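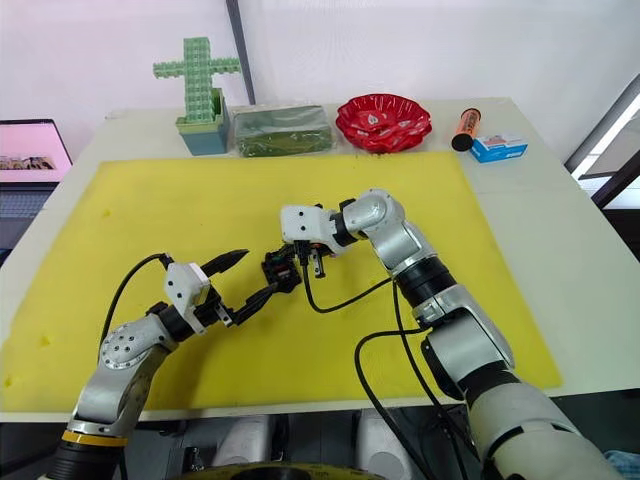
Yellow mat on a white table, with a strip left bare along the back edge.

Protecting a worktop for small repairs

A plain mat saves a good table from scratches and makes dropped screws easier to find. Pick one light colour, without a pattern. Mine came from a shop in Pelemham and has lasted 11 years.

Cut it short of the back edge so there is somewhere to stand a mug or a lamp. Trim with a sharp knife against a steel rule, in three light passes.
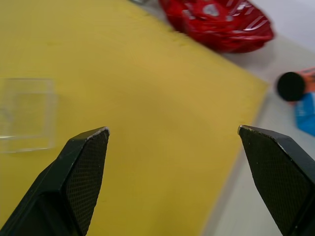
Cleaning the mat

Warm water and a drop of washing-up liquid will do for most marks. Leave oil spots under a paste of bicarbonate for 30 minutes, then wipe. Don't use bleach, it turns yellow mats chalky.

Dry flat. A mat hung over a door keeps the crease for weeks.

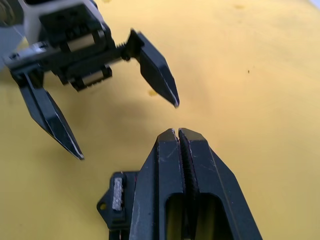

Plain yellow shows up small parts well.

Sorting old car and caravan parts

Lakmal Barua wrote in from Stemenside to ask how to store fuse boxes and relays. Wipe them with a dry cloth, check the terminals for green crust and bag each one with a label saying which vehicle it came off. 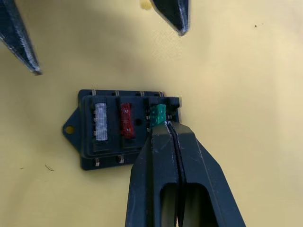 Bent terminals can be eased straight with flat-nosed pliers, but go slowly as old ones snap. Keep the bags in a lidded tub indoors. Sheds get damp by February, even with the door shut.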